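From: Younes Mansour
To: Workshop Users List
Date: Thursday, January 25, 2018
Subject: Re: [workshop-users] Worktops, benches and storage of white boxes

Dear colleagues,

Thank you for the comments received on the draft housekeeping guidance. I reply to Godfrey Masanja's message first, as it raised most of the points that other members have also put to this office. His text is quoted in part.

Godfrey Masanja wrote:
> The draft asks us to "leave all surfaces clear at the end of a session."
> In the Ikora room this cannot be followed to the letter. The white box
> is used by more than one group, and there is no agreed shelf for it. It
> gets moved to the green bench, then back to the wood-grain table, and each
> time somebody has to look for it.
>
> I would also ask whether the rule on packaging covers small pieces. The
> large bags go in the bin without difficulty. The offcuts and scraps of
> clear plastic do not, and on a shiny table they are easy to miss.
>
> Finally, please say who is to pay for a replacement table top if the
> present one is scratched. The Lumanlan quotation I have on file was for
> 40 panels, and we need one.

The first point is accepted. The wording "all surfaces clear" was carried over from the Fistside building, where every room has closed cupboards. It will be replaced. The white box may stay on the table between sessions, provided that the lid section is left unobstructed and that nothing is stacked on top of it. 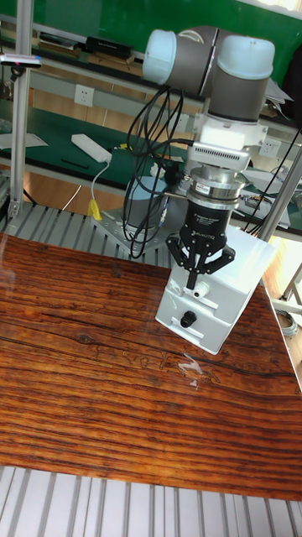 Photo: Ikora room, workshop records

On the second point, the rule does cover small pieces. The clear scrap lying in front of the box is the kind of item meant. Users are asked to look across the table top at a low angle before leaving, so that the light catches any film or offcut on the glossy surface. Clear plastic goes in the general bin and should not be put in the paper tray.

The same applies to the green bench behind the table. Pens, loose sheets and small items tend to collect there and on the upper shelf. Any paper without a name or project title will be placed in the tray by the door at the end of each month and discarded one month later. The power strip may remain on the bench. Its cable should not be pulled tight or run across the part of the bench used for writing. Coiled cable kept on the floor should be moved to the wall hooks when it is not needed for the session.

On the third point, the cost of a single panel will be met from the general room budget. The Lumanlan quotation has lapsed and will not be renewed. Jomberg has agreed to supply single panels cut to size, and a request was placed in November for 2 of them, one to be held in reserve. The reddish-brown pattern can be matched closely enough for our purposes, although members should not expect the dark streaks to run on from one panel to the next.

Until the reserve panel arrives, please observe the following on the existing table.

1. Lift the white box when moving it. Do not slide it across the wood grain.

2. Set it down well inside the front and side edges of the table, with the round black knob and the slot beneath it within easy reach. The box need not be square to the table.
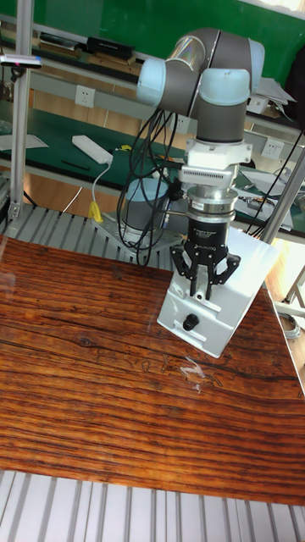
3. Wipe the surface with a soft cloth only. Abrasive pads and scouring powder are not permitted – the shine cannot be restored once it has been dulled.

4. Report scratches to this office on the day they are noticed, stating the room and the position of the mark. No charge is made to the group reporting.

A note on labels. Several members proposed that each box should carry a printed number. The label stock already in the store comes in rolls of 1,000, and there is no objection to its use, but labels should be fixed to the underside. Adhesive on the front face leaves a residue that is difficult to remove around the knob.

The revised text will be circulated to this list before it takes effect. Comments may be sent to the list or directly to me. Mr. Masanja has agreed to collect remarks concerning the Ikora room, including any proposal for a permanent shelf.

Yours sincerely,

Younes Mansour
Rooms and Equipment Office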